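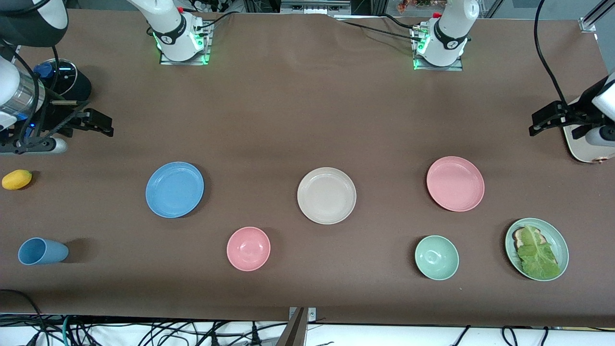

Tal cards, letter tests and notes for the booklet

6/19/21

Picked up the dew sheet again. The word is tal, טל, two letters, Tet and Lamed. Tet is nine and Lamed is 30, so the word comes to 39. Tzu-hsuan asked for the working to go in the notebook as well as on the card, so that whoever writes the booklet text has it in one place.

Working for the main card:

Tet ט = 9
Lamed ל = 30
Tal טל = 39

The second line on the card is the one I want to get right. The four-letter Name has the value 26, and echad, one, is 13 (Alef one, Chet eight, Dalet four). Together they make 39 again. We are not writing out the Name on any card. Cards get dropped, stained and thrown away, and several people on the list would be upset to find it on one. Lok-yiu suggested giving the number alone and letting the reader look it up. I agree with her. The card will say "the Name and the word One" in English with the total.

Third line, if there is room: the first three letters of the Name, each spelled out in full with Alef as the filler. I checked this twice.

Yod spelled Yod Vav Dalet = 10 + 6 + 4 = 20
He spelled He Alef = 5 + 1 = 6
Vav spelled Vav Alef Vav = 6 + 1 + 6 = 13
Total 39

It only works with the Alef filling. If He is spelled with a Yod the total goes off, and Tsz-kin got a different answer last time for that reason. Put the spelling in the booklet in full so nobody else has to chase it. This one stays off the card, I think. Too much small lettering.

Source verses

Checked in the Tanakh on the shelf, not from memory.

Genesis 27:28, Isaac's blessing, "of the dew of heaven." This is the front of the card.
Deuteronomy 32:2, "my speech shall drip like dew" or close to it. Translations differ, need to choose one and stay with it.
Psalm 133:3, the dew of Hermon. The verse before it is the oil on Aaron's beard, which people will know from the earlier sheet, so this one links the two.
Isaiah 26:19, dew of lights. Hard phrase. Some translations have herbs where others have lights. Joaquín wants to use it for the evening reading and I have no objection if both are given.
Hosea 14:6, "I will be as dew to Israel." In many English Bibles it is 14:5. Give both numbers.

The numbering problem came up with the last booklet too and we had letters over it. Use the Hebrew numbering first and the other in parentheses, all the way through.

Lettering

Flarnitz broad nib, the wider of the two, on the Wiris cream stock. Black ink from Chuang, straight from the bottle. Wrote tal down the sheet and then across.

Tet is the harder letter at this size. The left side wants to close over and then it reads as a Mem to someone who is still learning the letters. Left the opening wider on the lower half of the sheet and it reads better, though the letter looks a bit slack next to Lamed. Bringing the inward curl on the right down further helped. Did not try a smaller nib.

Lamed has the tall neck, the only letter that rises above the line. In the scribal form it is made like a Vav standing on a Kaf. Vav is six and Kaf is 20, so the parts give 26, the number of the Name again. Oi-ling likes this more than anything else on the sheet and wants it on the front. My worry is that the front then has two sums on it and the verse gets lost. Left both versions in the folder for her to compare.

The neck needs more space above than I allowed. On the first layout it ran into the border. Moved the border out and the card now has a wider margin at the top than at the bottom. It looks odd when the card is lying on its own and fine once the English is under it.

The Wiris stock takes the ink without feathering on the smoother side. On the other side there is slight spread at the start of each stroke. Mark the smooth side in pencil before cutting. I did not do this and wasted part of a sheet.

Side note on Tet in dates

Someone at the reading group asked why the sixteenth of a Hebrew month is written with Tet and Zayin when one would expect Yod and Vav. Worth a short box in the booklet, given that Tet is our letter.

Yod Vav would be 10 + 6 = 16, but those two letters belong to the Name, so Tet Zayin is used, 9 + 7. The same is done for fifteen, Tet Vav in place of Yod He. Keep it to that. The earlier draft went on into why Tet is also thought of as the letter of good, tov, and it got long. Tov can have its own card later (Tet, Vav, Bet = 17).

What the meditation page should say

Draft, to be cut:

Dew comes without noise and without being asked for. Rain is prayed for in its season and may be held back, but the sages say that dew is never withheld. When we sit with the word tal we are sitting with a kindness that was already on the ground when we woke up. Say the word slowly. The tongue touches behind the teeth for the Tet and again for the Lamed. Let the breath go out between one saying and the next.

Tsz-kin thinks the tongue part is fussy. I would keep it, people in the group did find it useful to have something for the mouth to do. The line about never being withheld is from Taanit, near the start. Find the page before it goes to print. Also the teaching in Chagigah about the dew kept for reviving the dead, which belongs with the Isaiah verse and not on this page.

We do not promise anything. The older sheets from Joreo had sentences like "this word will bring you calm," and I have been taking those out as I find them. "May" is fine, or leave it off.

Reading order for the evening

Joaquín's plan, as he gave it to me:

Psalm 133, all of it, Hebrew then English
The word and its letters, Lok-yiu
Silence
Isaiah 26:19, both translations
A verse or two from one of the poems in the prayer for dew
Close

The prayer for dew is said on the first day of Passover, so in August it is out of its season. He knows. He wants it read as poetry and announced as such. I said to put a line about it on the handout, otherwise someone will take it that the prayer is being said. The reversed alphabet pattern in some of the stanzas could be pointed out by marking the first letters in a second color. We have a blue from Chuang that has not been opened. Try it on the smooth side first.

Mistakes found in the old sheet

The old dew sheet has Lamed as 40. That is Mem. The total under it is right all the same, so it was probably a typing slip.
It gives talit, the prayer shawl, as coming from tal. I can't find good support for that as a root. The letters Tet and Lamed are both in it and that is as much as we should say. Tzu-hsuan would rather drop it altogether.
"Hermon" spelled two ways.
The verse from Hosea is credited to Joel.

Corrected on the master in pencil. Not yet typed.

To do

Oi-ling to choose between the two fronts.
Taanit page for the dew line.
Ask Lok-yiu which English Bible she used for Deuteronomy, as I want the same one throughout.
New border on the card file, top margin as on the test sheet.
Order more Wiris cream – the same weight as before, the heavier one cracks along the fold.
Blue ink test.
Clean the Flarnitz nib properly, there is dried black under the reservoir.
Tsz-kin to read the Alef filling paragraph again and redo the sum without looking at mine.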